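Dreststead workshop notebook
Home | Notebook | Benches | Stores | Search

Thursday, April. Bench top B, refinishing, continued

Started 8.15. Room at 19 degrees, heating off since the evening before. The last coat of Penelari hard oil had been on for 48 hours, which is what the tin asks for before light use. The tin also says five days before wet cleaning. Will hold to that and put the sign back on the door, as last time someone took a damp cloth to top A on the second day and we had to cut it back along one edge.

Recap for whoever picks this up. Top B was stripped with the card scraper first, then sanded at 120 and 180. I stopped at 180 on purpose. Top A went to 240 and the oil sat on the surface in the middle third, stayed tacky, and had to be wiped back with a white pad. At 180 the first coat went in evenly. Two coats in total, second one thin, applied with the short-nap roller and taken off with lint-free cloth after 15 minutes.

The colour question. The old finish had gone orange and made it hard to judge small parts against it, and it threw a warm cast onto anything pale. We wanted the top light, with a low sheen and no obvious figure. Mixed the white-tinted oil with the clear, two parts to one, after trying three strips on the offcut. Neat white was chalky in the grain. One to one was too yellow by the window. Two to one is a compromise and still leans slightly yellow, but I can live with it.
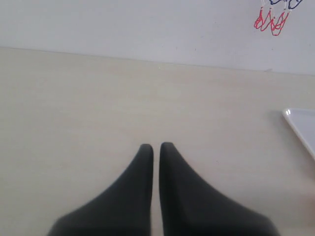
Top B, oiled surface. Pale cream, faint grain, mostly horizontal.

Grain is still readable as soft beige streaks, stronger to the left and through the centre. I had expected the tint to bury it. It reads a little brighter towards the middle and right and greyer in the lower left corner. I do not want to call that a difference in the film until I have looked at it under the hand lamp from both ends, since the ceiling fittings are not symmetrical over this bench. Note to self: check with the blinds down as well.

Checks done this morning, in order:

Fingernail test at the underside of the front edge, where a mark would not matter. No print.

Dry cloth drag, full length, both directions. Slight resistance near the back, none elsewhere. Back edge was the last area wiped off on the second coat, so probably more oil left there. Will go over it with a dry white pad and leave it alone.

Water drop on the offcut, not on the top. Left for an hour under a glass. Faint ring when lifted, gone by lunch. Offcut has had the same two coats but was done a day earlier, so it flatters the result a bit.

Tape test on the offcut with the low-tack tape from Stores. Clean lift. The Vachon tape is another matter — it took a matt patch with it and left adhesive. Do not use Vachon tape on this bench for marking out. I have moved the roll to the packing shelf and written NOT B on the core.

Flatness. Put the long straightedge across in five places. Worst gap 0.3 mm, near the back, against 0.8 mm before scraping. Lengthwise it is better than that. Good enough for fixtures on the three-point feet, not good enough to use as a reference. Anyone who needs a reference should go to the granite plate and not argue with the bench.

Level. Front to back it was out by 2 mm over the depth, so I took the rear feet down and rechecked. Now within half a bubble. The Jenik feet have a coarse thread and creep when you nip up the locknut, so hold the foot with the second spanner while tightening. Recheck on Monday after the top has had some weight on it.

Gloss. Borrowed the meter, which only measures at 60 degrees. Took readings on a grid, leaving out the outer 50 mm. Nothing stood out as a shiny patch, which is all I wanted to know. Readings are in the bench folder under B, second tab. The last row is marked doubtful as the cap was not seated properly.

Consumption, for the next order. The two coats on B plus the offcut took 57 ml more than the same job on A. Most of that will be the coarser sanding. Allow for it when doing C, or the tin will run short halfway through the second coat and the fresh tin will need mixing to match. Keep the mixing jar labelled. The tint settles fast and needs stirring right down to the bottom, then again every ten minutes while rolling.

Care of the surface, to be copied to the bench card once agreed:

Dry cloth only until the sign comes off the door. After that a damp cloth and the mild soap, wrung out well. No solvent wipes. Isopropanol on the offcut dulled the film within a minute. Felt under anything cast or unfinished. No dragging of metal bases. Hot items on the cork mats.

Open points:

Lower left corner, lamp check as above.

Back edge, pad off and repeat the drag test.

Bench C is still in the old finish. I would do it the same way but run the roller across the width on the first coat and lengthwise on the second. On B both coats went lengthwise.

Used cloths are laid flat outside on the rail. They go in the metal bin once stiff. Finished 16.40.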